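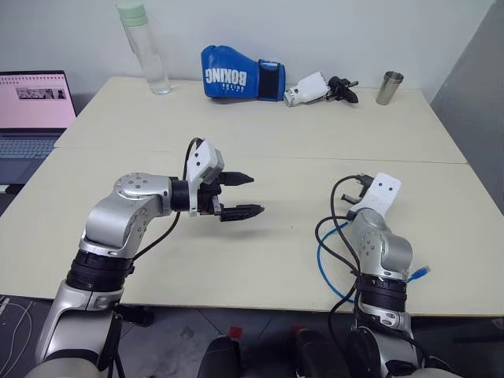
Two-arm handling at Bestholm: gallery and notes

Stuvton handles customer returns for mail-order sellers of household and sports goods. The Bestholm site opens the parcels, checks the contents, and sends each article back to stock, to repair, or to scrap. Most of this is hand work. The Palumbo project moves part of the handling step to a pair of robot arms and leaves the inspection step with the returns staff. This page collects the material on the station and the changes to the jobs next to it.

THE STATION

Bestholm, two-arm work area. Two white tables are pushed together as a single surface, with a row of articles toward the wall: plastic bottle, boxing glove, robotic hand, small steel cup. The left gripper is open over the table.

Both arms end in grippers with black fingers. The black fingers on the left arm differ in shape. The upper one tapers to a point and the lower one has a ridged gripping edge.

Cabling runs outside the arms. The right arm has a blue ethernet cable and several black cables around it. External routing makes a cable easy to change, but it takes up room near the wrist, and the permitted wrist rotation in the Palumbo software is set with this in mind.

ARTICLE SET

The handling trials use mixed articles. A returns line receives very few runs of identical goods, and a gripper setting that holds one article will crush or drop the next. The full trial list has 60 entries. Each entry gives a grip point, a closing force, and a release height.

Bottles. Thin walls deform under a force that would be normal for a cup. The entry calls for a grip near the cap or the base, at low force. An upright bottle with little in it tips at light contact, so the approach speed is reduced for the last part of the move.

Gloves and padded goods. The padding takes up the first part of the closing travel and the force reading rises late. The arm lifts by the cuff where the cuff can be reached. Printed lettering is used to read the orientation. Upside-down lettering is accepted as a valid reading and does not stop the cycle.

Cups and small metalware. Brushed steel reflects the ceiling lights. Position readings vary more than they do for plastic or cloth. The operator confirms the grip point on screen before the first lift of each new type.

Jointed articles. Anything with fingers, hinges, or folding parts can change shape when lifted. These entries are marked for two-arm handling: one arm holds the heavier end and the other supports the free end.

THE WORK BEFORE

A returns worker at Bestholm stood at a bench, took an article out of the tote, turned it to see all sides, keyed a result code, and placed it in one of the outgoing totes. The turning and placing made up the larger part of the time. The wrist and shoulder complaints entered in the site log came mostly from these two motions. Benches were fixed in height. Taller workers used a second mat, and shorter workers used a step.

Rotation between benches was every two hours. In practice people traded positions by agreement, and the rotation sheet did not always match the floor.

THE WORK NOW

During a trial shift the station has one operator. The operator loads the table, starts the cycle, confirms new grip points, and enters the result code. Inspection has stayed with the operator in full. The software proposes no code, and the field is blank until it is filled in by hand.

A trial batch is 50 articles. The operator stops the cycle at the end of each batch, clears the surface, and writes down every intervention by type: missed grip, drop, wrong orientation, cable contact, other. The count for "other" was high at first and came down after the form was given a free text line.

Changes reported by the operators:

Less lifting, more standing still. The site added a seat with a high frame in February. It is used for part of the shift.

More screen reading. The original display text was too small at standing distance and was enlarged.

Waiting. The arms are slower than a trained person on nearly every article in the list. An operator who can see that a grip will fail has to wait for it to fail, or stop the cycle and have the stop recorded. Stops of this kind are now logged under their own heading and are not counted against the operator.

Less talk. The benches faced each other and the station faces a wall. Operators raised this in the first review. The second station at Prendelness is planned with the operator position turned toward the aisle.

PAY AND GRADING

The operator role was first filled at bench rate with a trial supplement. It is now graded one step above bench. The step requires 200 logged cycles with sign-off by the shift lead. Time spent waiting for a restart counts as working time. Bench staff who do not want the role keep their bench position, and the number of benches at Bestholm stays the same until the Prendelness results are in.

SAFETY AND HOUSEKEEPING

No reaching over the front table while either arm is powered. Articles that roll to the back are left there until the batch ends.

Floor to be cleared before each batch. Small parts and offcuts are picked up, and loose cables are moved clear of the walking path.

Laptops used for logging stay off the work surface.

Any damage to cable insulation or connectors is reported before start. The arm stays off until the part has been changed.

OPEN POINTS

Release height for padded goods. The present value drops the article a short distance into the tote. This is acceptable for gloves and too high for anything boxed with them.

Grip entries for wet or soiled returns. None exist. Such articles go to a bench.

Second operator for large goods. Requested by the evening shift, not yet decided.

Training time. The present allowance is one shift with an experienced operator and one shift alone with the lead on call. Operators have asked for the first part to be doubled. The request is with the Prendelness planning group, and the training sheet will be reissued when they reply.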